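February, 9.40am, bench by the window

Sorting the Ruawai box. Tipped the odds and ends into the grey metal bin so I can see what wants a label. Sheet 265 started, half filled in. Old Lumudden tags peel off ok, glue dosen't — try white spirit after lunch. 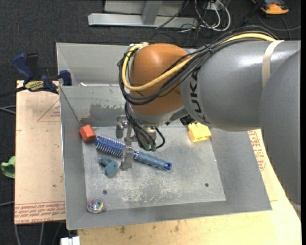
Grey bin, round brush with the blue head, teal bit just below it.

Brush goes under "household", NOT "tools" (was wrong on the last sheet). Red-orange block to go with the other blocks, shelf 2. Teal thing — no idea what to call it, put "toy, small, lobed" for now. Someone pick a better word pls.

To do: more tie-on labels, the stick ones are usless on bristles. Dukulville box next, lid is split so lift from underneath.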